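**Rules we use for logging pick-and-place trials in simulation**

1/ Wrote these down in October after our second batch of trials had to be thrown out. Most of the problems were in the notes. The arm was fine. Posting them in case another small lab is setting up the same kind of thing.

2/ We call the rule set Tandach, after the folder it lives in. It fits on 2 pages. If it grows past that, people stop reading it, so when a rule goes in we look for one to take out.

3/ Rule one: write the task sentence before the run starts. "Pick up the red car" is a task sentence. "Tidy the counter" needs an end state written next to it or it doesn't go in the queue.

4/ Rule two: name objects by color and kind, and use the same name every time. Our first batch had one item logged as "toy," "car," "red thing" and "obj_red." Merging those by hand took an afternoon.

5/ Rule three: save the wrist view and the outside view for every episode. One view is not a record. A grasp that looks fine from across the counter can look quite different from the wrist -- and the other way around.

6/ One marble counter, both views:

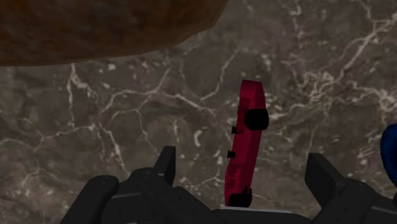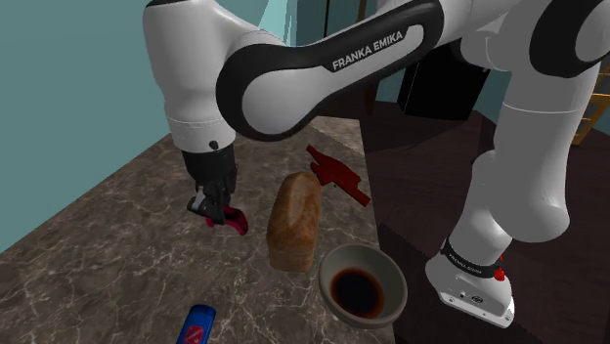 7/ Kvido Tóth replied that two views are still not enough, and that any log without gripper width and joint positions on the same clock is going to cause an argument later. He would make that rule one.

8/ Fair. We do record both, but it was buried in an appendix. Moved it up to rule four: all streams share one clock, and the offset gets checked at the start of each session. If the check fails, stop and fix it. Don't plan to correct it afterward.

9/ Rule five: define "grasped" before you score anything. Ours says the object is off its support, held by the fingers, and stays that way for the whole hold period. Touching doesn't count. Leaning against a finger doesn't count.

10/ Rule six: keep the failures. Batch two was 200 episodes. After we applied the grasp definition, 83 of them changed label, nearly all from success to failure. If we had deleted the messy ones as we went, we would never have seen it.

11/ Rule seven: write down the seed. We used 1023 for the whole first batch and didn't notice, so every "random" layout was the same layout. Now the seed goes in the file name and in the log header.

12/ Rule eight: clutter stays in unless the task says otherwise. It's tempting to clear the counter to get a better score. If you do clear it, say so in the log and don't put the two sets in the same table.

13/ Rule nine: a second person scores one batch in every four without seeing the first set of labels. When the two disagree, both labels stay in the file with initials. We don't overwrite.

14/ Rule ten: version everything that can move a result. Scene file, object models, controller settings, physics step. We changed a friction value once and left the version number alone. That cost us a week.

15/ Someone asked if this carries over to the real arm. Mostly. Clock, naming, scoring and keeping failures carry over as they are. Seeds don't, so on hardware we log the starting layout by hand instead. The real cell also has its own safety procedure, and that is a separate document. Don't mix them.

16/ Still open: how to score a drop that lands where the object was supposed to go. Right now it's marked "other" with a comment. If you have a rule for it that fits in one line, send it over -- I'll add it to the next revision.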